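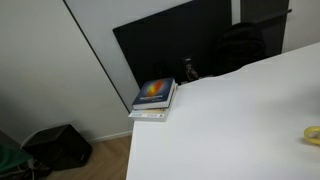 Jan 8, 2020 — shared table, sag and page curl

Fares Rawashdeh wants the big white table for the binding trials. His case is that it's flat, it's clean and the light is even across it. I agree about the light. I have doubts about the rest, so I spent the morning on it before we move anything over from the old bench.

Two books have been parked at the back left corner, stacked, with the bottom one a little past the edge of the top. I left them where they were and worked on the rest of the surface. The thick navy paperback with the orange and red swirl on the cover is the sort of thing we ought to be testing on anyway: lots of pages, soft cover, a spine that takes a set if you look at it wrong. Wider book underneath, white spine. Fares says stacking them like that for a week would flatten a curl in the lower one. Maybe. The lower one hangs over the corner, so part of it has nothing under it, and I don't see how that counts as pressing.

Flatness

Laid the 90 cm straightedge along the long left side and tried to slide paper under it. Went in near the middle, stopped at both ends. Turned the straightedge over in case it was the straightedge. Same result. So there is a dip. It is small and I can't feel it by hand, which is probably why everyone calls this table flat. The Bodero catalog calls it flat too, and I'd like to know how they checked.

Across the short way I couldn't get paper under anywhere. Didn't try the far edge with the black panel standing there.

Press test

Five sample blocks from the Lotow paper, glued last night, under boards with the usual weights. Three near the front corner, two over the dip. Left them for 90 minutes. The two over the dip came out with a bit of rock when set on the glass plate. One of the front three did too, so I'm not ready to blame the table. The Lotow stock has been uneven since July and it could easily be that. Need the same test with the Hourani stock before anyone quotes these results.

Fares looked at the blocks and said he couldn't see any rock. He was holding them in his hand. On the glass you can hear it.

Things that bother me

The weights go on by eye. Two people would not put them in the same place.

Nearly 16 hours of glue time on the samples, but I didn't write down when I started the last one. My fault.

The Clatumdale method says to use a stone slab and we keep reading that as "any hard table." I don't think those are the same.

Next

Repeat with Hourani stock, all five blocks on the glass plate first, then all five over the dip. Mark the weight positions in pencil. Borrow a longer straightedge and do the diagonal. Until then the old bench stays in use, scratches and all.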